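Small painted wooden drawer box, drawers stick in summer. Sand, wax or leave alone?

Home & Household > Small furniture and storage

Usha Annamalai
Posted 19th June

Hello everyone, first time posting after reading this site for years, so please be patient with me if I put this in the wrong section!

I have a little wooden drawer box, the kind that sits on a tabletop and holds stamps, thread, spare keys and all the other bits that have no home. It was my aunt's and then my sister's and now it's mine, and at some point in its travels one of them painted it a cheerful green, inside and out, drawers and all. I love it to pieces. The trouble is that every year when the weather turns sticky the drawers start to bind, and by August I am pulling so hard that the whole box comes along with the drawer. Last week I finally got the bottom one open and it let go all at once and sent buttons clear across the kitchen. (I'm still finding them. The dog found one too, but that's another story.)

My neighbor says to sand the drawers down until they fit. My sister says to rub them with a candle. I'm nervous about sanding because I can't put wood back once it's gone, and in winter they slide perfectly well. I also don't know what kind of paint it is. I have a can of furniture polish called Magsi under the sink and wondered if that might do the trick, but I haven't tried it yet.

What would you do, and in what order? I don't own many tools. I have one block of sandpaper, a screwdriver and plenty of patience.

Seung-woo Shin

Candle. Plain white one, on the bottom edges and the sides. Don't use polish on the runners, it gets gummy and then dust sticks to it. Takes five minutes.

Domenica Reisinger

Oh, I have so much sympathy for you and your buttons! I've been fussing over boxes like this for a long time, first my mother's and then ones I picked up at rummage sales, and most of them do exactly what yours does. Wood takes up moisture from the air and swells a bit, and since somebody painted the insides of yours, there's an extra layer or two in there taking up the little bit of slack the maker left. So you're dealing with two small problems that only turn into one big one when it's humid.

I would not start with the sandpaper. Start by emptying the whole thing, and please do it on a clear table with a bowl next to you, because you'll be amazed how much rolls out of the corners. Then take every drawer out and put a small pencil mark on the back of each so you know where it came from. They look the same but they almost never are, and I've known a "stuck" box to be cured completely just by putting two drawers back in their proper places.

Once they're out, run a dry cloth along the inside of each opening, all the way to the back. Do the same for the drawer sides. Then look for shiny spots. Wherever the paint has been rubbing, it will usually look a bit polished compared to the rest, and those spots tell you where the trouble is. Very often it's a single drip or a thick ridge of paint along one bottom edge. If you find one, that's the only thing I'd touch with your sandpaper, wrapped around something flat so you don't round over the corner. A few light strokes, wipe, try the drawer, and stop as soon as it moves.

After that, the candle. Your sister is right! Rub it on firmly, then slide the drawer in and out a dozen times or so. A bar of plain soap will do in a pinch, but I find soap can draw damp over time, so I keep it for emergencies.

The red wooden drawer box is on the white table, with the wide grey bowl over to the far left. I like a pale surface for this sort of job because the paint dust shows up and can be wiped away before it works its way back into the drawers. I'd also say don't rush to refill it. Leave the drawers out overnight somewhere dry if you can, and see how they feel in the morning before you decide whether anything needs more work. 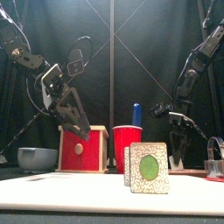 Abelardo Quintero

Good advice from Domenica, and I'd only like to add a few things, the first one being important. Usha, you say you don't know what paint it is and that the box has come down through your family. If it could be old, please don't dry sand it until you've found out whether there's lead in the paint. Test kits are sold at most hardware stores, though they can miss things, so if you have real doubts ask your local health department who can check it properly. Waxing doesn't raise dust, so you can do that part in the meantime. Go easy with the dry cloth too if the paint is flaking, and use a damp one instead.

Second, think about where the box lives. I had a very similar problem with a spice chest that sat on the shelf right beside my kettle. I waxed it, I rubbed it, I said unkind things to it, and then my wife moved it to the hallway and within a couple of weeks the drawers were running like new. Kitchens and bathrooms are hard on little drawers. If yours can spend the summer in a bedroom or a closet with decent air, you may not need to do much else.

Third, when a drawer is truly stuck, don't yank on the knob. Hold the box down with one hand and wiggle the drawer left and right as you pull, a little at a time. If there's an open drawer above it, you can reach through from there and push gently on the back of the lower one, provided there's no divider in the way. Knobs on small boxes are often just glued in and they come out with a pop, and then you have a second repair.

I agree with leaving the polish in the can.

Comments

Usha Annamalai: Thank you all so much, this is kinder and more thorough than I expected! I took the drawers out last night and two of them WERE swapped. I feel a bit silly. The bottom one still drags on the right side and there's a fat drip of green paint right there, so I'm picking up a test kit before I go near it. The box does live next to the stove, I'm sorry to say.

Domenica Reisinger: Don't feel silly, I've done it with my own, pencil marks and all. Let us know how the bottom one does once you've waxed it.

Sharada Rao: Does the candle trick work on full-size dresser drawers too? Mine have metal tracks on the sides.

Seung-woo Shin: Not for metal tracks. Clean them and use a dry silicone spray.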